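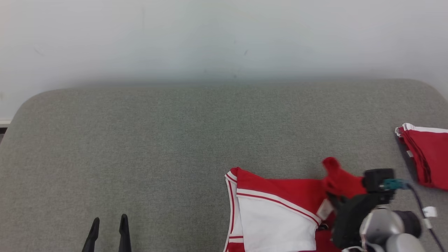
Pliage d'un vêtement de sport rouge et blanc sur une surface rembourrée grise, pince droite en prise.

Plier les maillots sur une surface souple : ce que donnent les essais à deux bras

Fiche entretien du linge, rubrique Méthodes
Texte : Laiba Lashari. Relecture : Noman Cheema.

Le banc d'essai Gimel compare des séquences de pliage exécutées par un robot à deux bras. Les séquences sont apprises par imitation à partir de démonstrations téléopérées, 3000 au total, puis rejouées sans opérateur. Plusieurs résultats se transposent au pliage à la main, en particulier pour les textiles synthétiques glissants.

Surface de travail

Une assise ou un lit à tissage serré retient mieux la maille polyester qu'une table lisse. Le vêtement se déplace moins lorsqu'on tire sur un seul côté. En contrepartie, le rembourrage s'enfonce sous la pression et les plis marqués à plat de la main sont moins nets. Pour un pli franc, glisser une planche mince sous le vêtement au moment du dernier rabat.

Point de prise

La méthode Kesano impose de saisir le tissu à 2 cm en retrait du bord. Une prise sur l'ourlet même tord le passepoil et fait vriller le pan. Sur les maillots bicolores, la couture entre deux empiècements sert de repère : elle est plus raide que la maille et reste droite quand on la soulève. Éviter de pincer l'étiquette d'entretien avec le tissu, car elle crée une surépaisseur au centre de la pile.

Ordre des gestes

Étaler le maillot, devant contre la surface.
Soulever une manche, la laisser pendre un instant, puis la rabattre vers le milieu du dos.
Lisser du col vers l'ourlet, jamais en travers.
Rabattre le second côté de la même façon.
Replier le bas vers le haut, en deux fois pour une taille adulte.

Lever avant de rabattre est le point qui a le plus compté dans les essais. Le modèle qui faisait glisser la manche à plat laissait des faux plis à l'aisselle. Celui qui la soulevait d'abord obtenait un bord régulier, avec un temps de cycle plus long de 7 secondes environ.

Une main ou deux

La seconde main est utile au lissage et au dernier rabat. Pendant la levée de la manche, la laisser ouverte, à distance du vêtement. Dans les premières versions de la commande, les deux pinces fermaient en même temps et tendaient la maille en diagonale, ce qui décalait tout le reste de la séquence.

Rangement

Poser les pièces terminées du côté de la main dominante, assez loin pour que la manche levée ne les accroche pas. Garder l'autre côté dégagé pour l'étalement.

Limites

Les essais portent sur des maillots secs, à manches courtes. Les tissus doublés et les fermetures à glissière n'ont pas été testés. Une série sur les shorts est prévue en mai, avec les mêmes consignes de prise.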